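Chapter 4
Who Owns the Deer?

I grew up outside a small place called Jesau, and the first argument I ever heard about wildlife law was over a dead heron. My neighbor Petrică Lazăr had found it by his fish pond and wanted to keep it (he thought it would look great over the fireplace!). My aunt told him he couldn't. They went at it until supper, and neither of them had ever read the law.

I've been reading it for 23 years now, and I still think that heron is the best way into this chapter. Can a wild animal belong to anyone? If it walks off your land and onto mine, does anything change?
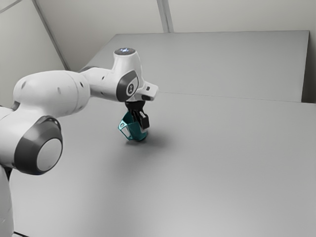

Most legal systems start from the old idea that a wild animal has no owner until somebody lawfully takes it. That word "lawfully" is where all the trouble lives, and we'll spend most of our time on it. Section 4.1 covers taking and possession. Section 4.2 gets into protected species, and there I'll lean on Margareta Preda's notes from the Jitaru marsh case, which ran to 2,239 pages. Don't worry, I've picked out 2 of them for you to read before class.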